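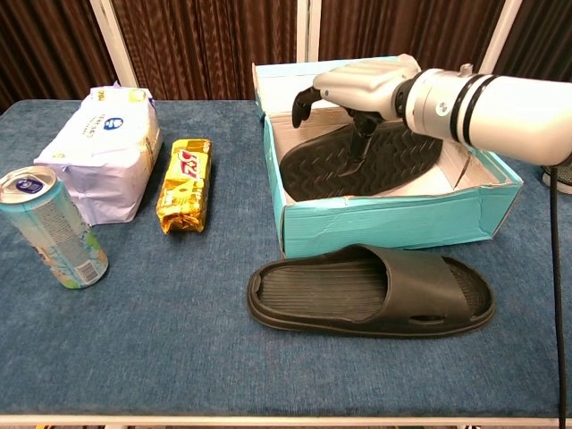
Speaker notes: Relief teachers and the first ten minutes
Canumbridge staff development afternoon, Nov 1, 2019

Opening

Say hello, wait for the people at the back to find a chair (there are always a few still hunting for the tea), and thank the school for having me back. Mention the drive up if there's time, and how lovely the jacarandas are looking along the oval.

Then straight into the story about my second week as a relief teacher. Year 8, last period, hot room, and I'd been handed a seating plan with half the names swapped around by the students themselves. I spent the whole lesson telling off a boy for something the other boy had done, and they let me! Pause here, people usually laugh, and a good many of them will have their own version.

Why I'm talking about this

Student behaviour gets spoken about as if it belongs to the student, or else to whoever happens to be standing at the front. I'd like us to spend the afternoon on the handover, meaning what a relief teacher is given at the front office before they ever meet the class.

Give the Deschamps figures. Over two terms the college logged 2,079 lessons taken by relief staff. They asked every relief teacher to fill in a short card at the end of the day, and 40 per cent of the cards that came back said no lesson plan had been left. Let that sit for a moment. Don't rush on to the next bit the way I did last time.

Then the other one: 55 per cent said they didn't know who to call if a student walked out. I find that the harder of the two to hear, to be truthful, and I usually say so.

What Deschamps changed

They went to a single sheet, both sides, kept in a folder at reception. Current seating plan on the front with photos, bell times, and the name and extension of the person who will come to the door. On the back, one task per year level that can be done with a pen and nothing else.

They did try putting it all on Zotix first. Be kind about this, some of the people in the room will have chosen Zotix for their own schools and it does rolls very nicely. The trouble was the relief staff had no logins until recess.

Somebody will ask about Jitell. I haven't used it with a class, so say that and offer to put them in touch with a school that has.

Activity (16 minutes, keep an eye on the clock)

Pairs, please, with someone from a different faculty. Each person writes down what they'd want to know before walking into their partner's hardest class. Swap and compare. Walk around while they do it and resist the urge to join in, I always end up talking to the one table.

Bring it back together and take a few answers. If the room is quiet, start with toilets. Every school has a rule about toilet passes and hardly anyone writes it down.

Wrapping up

Ask them to take the blank sheet home and fill in the front side before the end of November. It needn't be pretty. Mine had gravy on it.

Questions until the bell. Spare handouts are in the green folder, and remember to collect the pens.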